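The Varthorpe Institute has published a memoir by the mountaineer Eusebio Alcaraz, covering 18 seasons on the north side of Gondow. He spoke to us about the winter attempt in January. 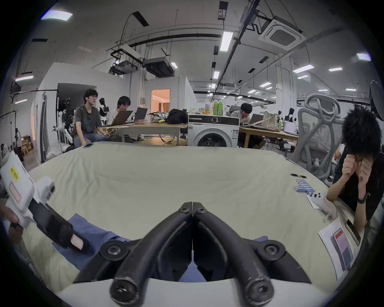
At the table, with blue fabric laid out on a pale cloth.

"We had food for four days and a rope of 60 metres," Mr Alcaraz said. "The wind decided the rest."
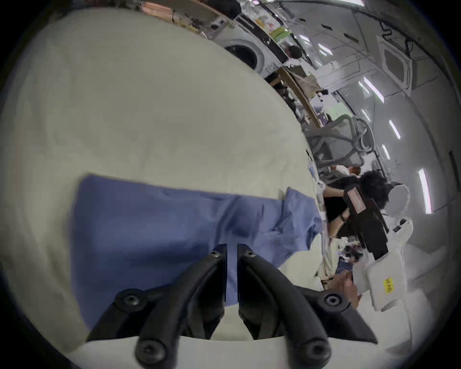 Interview by Ignacio Tejada
18/05/2020

Asked why he turned back with almost 80 metres left to climb, he was brief. "Marín could not feel his hands. I did not discuss it with him."

The book gives that descent a full chapter, which he rewrote twice at his editor's request.

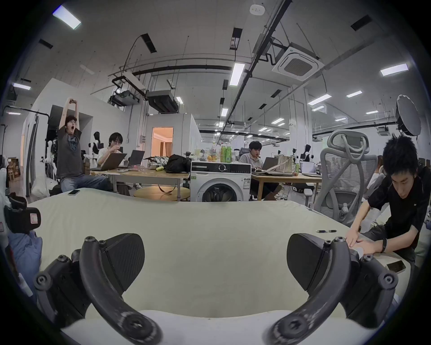

Further reading

Brernier, the publisher, will issue the route maps separately.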